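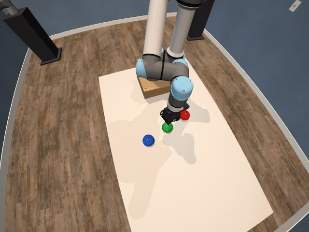 Janelle Castillo spent 11 years running the back end of a homewares shop before she went to work for Vadeck, and she still talks like someone who has had to get the shelves filled by opening time. Her job now is to decide whether automated picking is ready for stockrooms. So far her reports say no.

"People come to me with a clip of an arm going after a coloured ball," she says. "Fine. I've got a bin of mixed returns with a torn box on top and a tea towel wrapped around a whisk. When do we get to that?"

We met in the Plirnorholm office, where she had the latest simulation results open on a laptop. The task is about as plain as tasks get: a red ball, a green ball and a blue ball on a pale surface, one arm, one gripper. Her colleague Pranab Gunawardena built the test and defends it, up to a point.

"You start with shapes that don't fight you," he says. "If it can't cope with a ball in simulation, I don't want it near a dishwasher."

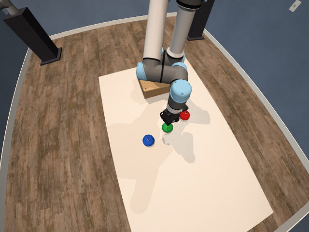
Castillo's complaint is with what happens to the numbers afterwards. The last batch ran to 1,204 attempts, and she has already seen the success rate quoted in a sales deck for Tusine, a household arm that is meant to tidy a kid's bedroom. "No socks in that test. No carpet, no dog, no Lego under the bed. Somebody's going to read that figure and picture their own house."

Gunawardena doesn't argue. He does say that two balls sitting close together are harder than they look, as the fingers need room to come down beside one without knocking the other. Castillo grants him that, then points out that a cutlery drawer is nothing but things sitting close together.

She's no kinder about the shop floor. Vadeck trialled a Skov unit in October, facing up tins in one aisle. It managed 490 tins over a shift, with a staff member standing by for the whole of it. "I was paying two wages," she says, "and one of them was the robot's."

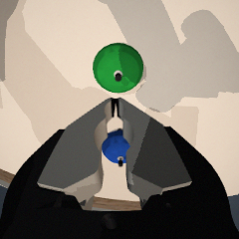

So is there any chore she would hand over today?

"Moving one kind of carton from one spot to another, with good light and everybody out of the way. I'd sign off on that. I wouldn't let it unload my groceries."

Gunawardena thinks household work will come sooner than she does, and has put six years on it. Castillo wouldn't give me a date. She wants to see the tea towel first.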